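Why Did the Robot Drop the Book?

Robots are good at doing the same job again and again. But they can still make mistakes. At a workshop in Skundlow, a pair of robot arms had a problem with library books.

The job sounds easy. Pick up a book, move it to a shelf, let go. The arms had been given 300 tries at it, and most went well. Then, one morning in May, a book slid out of a gripper and landed on its corner. Soon it happened again, and then again – 6 drops before lunch.

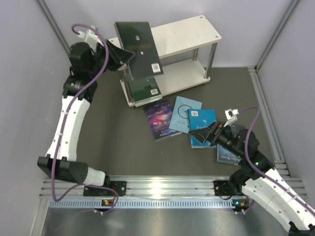

Two robot arms at work with books and a small shelf.

Danuta Jasińska, an engineer, stopped the arms and switched off the power. That is a safety rule. A person must never reach in while a robot arm can still move, even if it looks as if it is resting.

First she checked the books. Some had shiny covers, and shiny covers are slippery. But the arms had lifted those same books the day before.

Next she checked the gripper. A gripper holds a book by squeezing it, a bit like your finger and thumb. One small screw inside had worked loose. The fingers were closing, but they were not squeezing hard enough. The computer did not know this. It thought the fingers were shut tight, so it told the arm to lift.

Danuta tightened the screw and added a new step to the program. Now the arm lifts each book just a little and waits. If the book starts to slip, the arm puts it back down and a light comes on.

Words to know
Gripper: the part of a robot that holds things.
Fault: something that is not working as it should.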